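Zoila Cusi sold her sailboat in September and has been cheerful about it ever since, which worries her friends. She bought Nusaro, a 57-foot trawler with five berths and a galley she calls "bigger than my first apartment and better plumbed."

She keeps the boat at Kisthorpe, where the sailors on her dock took the news badly. "One man offered his condolences," she says. "He then asked if he could use my shower."

The switch came down to her knees. After five seasons of winching she wanted a chair, a wheel and a windshield - in that order. The broker showed her faster boats. She told him she had nowhere to be. 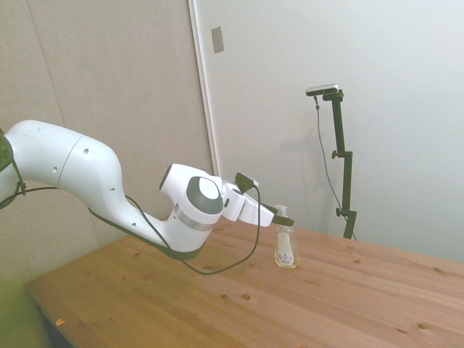
Tshepo Du Plessis, who crewed for her on the old boat, takes a darker view. He says a trawler is a cottage that drags its anchor, and that he'll come along only if she lets him complain about the engine noise.

She lets him. Their first real trip was nearly 200 miles down the coast, at a pace Cusi describes as "brisk for a cow." Du Plessis stood watch in his slippers. The autopilot did most of the work and got most of the thanks.

Did she miss the sails? "At sunset, for a minute or so," she says. "Then the oven beeped."

She has one complaint, the fuel bill, and she keeps it in a drawer under the chart table. Next spring she wants to take the boat north, if Du Plessis can find his other slipper.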